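4. The Workspace

4.1 Choice of room

Earlier sections treated the arms as though they lived in a laboratory. They live in a house. The build, which we call Morneo after a misspelled folder that outlasted every attempt to rename it, was assembled over one winter and has been in more or less daily use since January. We had hoped for a bench bolted to a concrete floor. We got a tiled floor, a door that sticks, and an agreement to be out of the way by supper.

Home builds tend to be reported as cheaper versions of lab builds, and the cost of the arms is discussed at length while the cost of the furniture is passed over in silence. We think this gets the difficulty backward. Both of our arms were put together from published plans and needed only patience and a second order of screws. The surfaces on which they work took far longer to get right, and most of what follows concerns them.

4.2 Tables

The first version of Morneo used a kitchen worktop, which was heavy, level and in demand. The second used a door laid over two trestles (the Plundura table, named for the noise it made). The door was flat to within the thickness of a coin along its length and badly crowned across its width, so that anything round placed near the middle went looking for an edge. We lost a week to a grasping fault that was really a rolling fault. The logs showed a gripper closing with great confidence on the place where an egg cup had been.

The present version uses folding tables. A folding table is a poor foundation by any measure an engineer would accept. The top flexes when leaned on, the feet find their own preferred spots on the tile, and two tables of the same pattern will not quite agree on where horizontal is. Against this, a folding table can be carried under one arm, and it can be put away. The second property kept the project alive. We would encourage other home builders to rank it higher than stiffness, and to do so before the first argument.

We did try to stiffen them. A crossbar was added, then removed after it proved to be at shin height. Rubber pads under the feet helped a little with creep and did nothing for flex. In the end we left the tables as they were and moved the problem into software, where it takes up less room. At the start of each session the arms touch down lightly at 6 points on the work surface, and a plane is fitted to the contact heights. If the fit is bad we nudge the table and run it again. The routine is dull to watch and has saved more attempts than any other change we made.

4.3 Objects

The object set was drawn from a kitchen drawer under two rules. Each item had to survive a fall onto stone tile, and each had to be something the household would not miss during a meal. The second rule was broken constantly. The full set stands at 16 items, of which cups and cutlery see the most use, and the rest come out when we feel ambitious.

Cups are the kind objects. A tapered plastic tumbler standing upright offers the gripper a wall to close on from nearly any side, and because it narrows toward the base a poor approach tends to push it along before it topples. Cutlery has no such manners. A spoon flat on a hard surface leaves very little for a finger to get beneath, and a fork is worse, having almost no height at the neck. Human beings solve this by pressing one end, sliding the thing to an edge, or scrabbling at it with a fingernail. Our grippers have no fingernails, and our early attempts to teach scrabbling left marks we were asked to explain.

Placement was kept deliberately plain. For the layouts used in the two-arm trials, the tumbler goes on the left and the cutlery on the right, with enough bare tabletop between them that neither arm has to cross the other's half. Handles point toward the arms. We make no claim that anyone lays a table this way. It is a layout for finding out which part of the system is at fault, and a layout for dinner can wait. 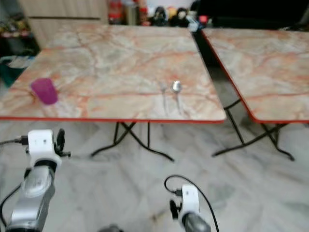 Figure 4. Two-arm layout on the folding tables: tumbler on the left, utensils on the right, second tabletop left clear.

Poppy Cropper, reading a draft of this section, objected that a patterned tabletop was an odd thing to choose and then complain about, and that a sheet of gray felt would have cost less than one evening of the complaining. She added that felt would also give the fingers something to sink into beside a spoon handle, and that any result obtained on bare tabletop should be reported next to one obtained on cloth, or readers would take a fact about the table for a fact about the gripper.

Both points are fair. We ran the comparison on the second of them and report it in 4.5. On the first we can only say that the pattern was not chosen. The tables came with it.

4.4 The pattern

Since the pattern is going to be blamed for things, it had better be introduced. The tops are printed to look like marble, cream and white with gray in it, and across this run branching veins of orange and salmon. A red band goes along the rims. Under the tables the floor is tiled in pale marble with gray veins of its own, so that a camera looking down past the edge of the table sees more of what it has just been looking at, in cooler colors.

Our first segmentation step worked by learning the color of the surface and calling everything else an object. On the door this had been fine. On the marble print it found objects everywhere. A forked vein has two or three thin prongs joining at a stem, and the detector, which had been shown a great many forks, did what anyone would do after seeing a great many forks. Over one long afternoon the right arm made repeated and quite graceful attempts to pick up a piece of decoration.

Three changes were tried. Lowering the camera's exposure darkened the veins and the real cutlery together, and helped neither. Subtracting a reference view of the bare tabletop worked well until somebody bumped the table, at which point every vein became a new object with a twin lying next to it. The change we kept was to use the veins. They are irregular and do not repeat within a single top, which makes them a decent map. We match them between the reference view and the current one, recover how far the table has shifted, and subtract only after lining the two up. The table can now be bumped, within reason, and the bump is reported to the nearest hand's width of blame.

The red rim turned out to be useful as well. It is the strongest straight line in view, and where it meets the corner of the tabletop we get a fixed point to check the map against. We had planned to tape printed markers to the corners, as is usual. The markers were made, and they are in a drawer.

4.5 Trials on bare top and on cloth

We ran 296 attempts at picking up a single utensil, split evenly between the bare tabletop and the same tabletop covered with felt. The same spoon and fork were used throughout, and the arms were given the same starting pose. An attempt was scored as a success if the utensil left the surface and stayed off it until the arm reached its rest position. A utensil flung clear of the table was scored as a failure, over one dissenting vote.

Felt was better for both utensils, and by a wider margin for the fork, as Cropper had guessed. On felt the finger tips press a small hollow next to the handle and close slightly below its midline. On the bare top they ride over it. The gain was largest when the handle lay square to the fingers, and nearly vanished once it was turned well away from them, where the arm tended to pinch one side and spin the utensil in place.

Felt also introduced a failure we had not seen before. The gripper would sometimes take hold of the cloth along with the spoon and lift both, bringing whatever else stood on the table along for the ride. Scored strictly, these were successes. We have listed them separately.

4.6 The seam

The two tables stand side by side with a narrow gap between them. In principle the second table doubles the work area. In practice it has mostly served as a place for things to be passed to, and for much of the trial period it was kept clear while we sorted out the first. The gap is the reason. The touch routine in 4.2 fits one plane, and two tables need two, plus some rule for what an arm should do when it is over neither. Pushing the tops hard together closes the gap at one end and opens it at the other.

We considered a bridging strip. Bainbridge, our name for the strip, exists in three versions, all of which made a ridge high enough to stop a cup. For now the planner treats the gap as a wall with no height: objects may be carried over it but never slid across. Slid utensils were disappearing through it with some regularity, and a fork dropped on stone tile at 11 at night is not a private matter.

4.7 Cables

Each gripper has a black cable plugged into it, and the slack in the cable has to go somewhere. Clipping it tightly to the arm pulled on the connector at full reach. Leaving it loose put a loop in front of the camera, where it was detected, on good days, as a cable. We settled on one loose arc per arm, long enough for the wrist to turn, and a mask in the vision code that ignores dark curved shapes near the gripper housings. The mask has the drawback that it would also ignore a licorice lace, and licorice has been dropped from the object set.

Wear on the connectors has been slight. We logged 700 plug cycles before replacing one, and that one had been stepped on.

4.8 Stowing

At the end of a session the objects go back to the drawer, the tables fold, and the arms are parked and covered with a sheet. The stowing script, Korker, moves each joint to its rest angle in an order that keeps the elbows off the cabinet. It was written in a single evening after the elbows had met the cabinet, and it remains the only part of the code base with complete comments.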